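Grip pads on the hand grippers: replace or flip?
Board: Maintenance and repair
5 replies

dgiraldo_cell
Grippers at our Zesudthorpe cell are due for service in December and I've been told to order 10 pad sets from Clolard. I'm not convinced. The inner faces are ragged along the edge, but every finger here still closes. One of the green ones: 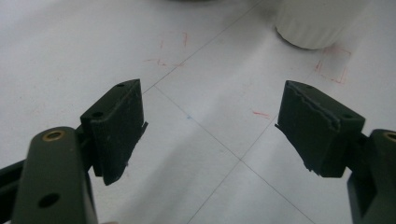

Reply 1, from hua_rosaura
Replace them. There's a lip sticking out into the gap on the left one and little torn flaps on the right. That's exactly where small parts hang up.

Reply 2, from espinoza_j
Depends what you're picking. I wouldn't bin a pad over its looks. We run the black ones at Grerkville and my check is one dry bean, tips only, held upright. If the bean sits straight I leave the pads alone.

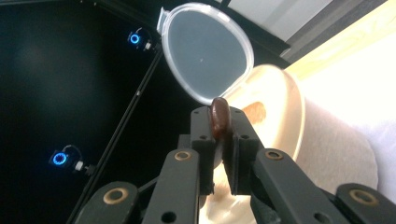

Bean check, black gripper, fingers closed.

A set of ours went 262 shifts that way. The Clolard sheet says 162, and guess who sells the pads.

Reply 3, from hua_rosaura
One bean proves you can hold one bean. It says nothing about a handle that wants to twist. And those are black fingers, so how does that tell Dayana anything about the green ones?

Reply 4, from flor_s
With Rosaura on this. Our slips never showed up on small stuff. They showed up on the spoon, where all the weight is out at the far end of the handle. I'd do both checks, then look at the pivots before spending a cent. We chased "bad pads" for some 7 weeks at Siddiqui and it was slop in a bushing.

Spoon check goes: clamp the handle, lift it just clear of the cloth, tilt it over the cup, and watch the handle where it meets the pads. Keep the other gripper low and out of the way. Rice tub goes at the back with the lid up.

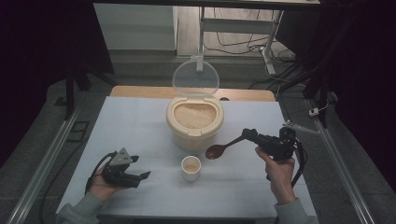

Reply 5, from dgiraldo_cell
Fair enough on the spoon. I still don't buy 162 as a magic number. I'll trim the lip on the worst finger, check the bushings for play and run both tests. Anything that fails the spoon gets new pads and the rest can wait. If I'm wrong, hua_rosaura can have the pleasure of telling me.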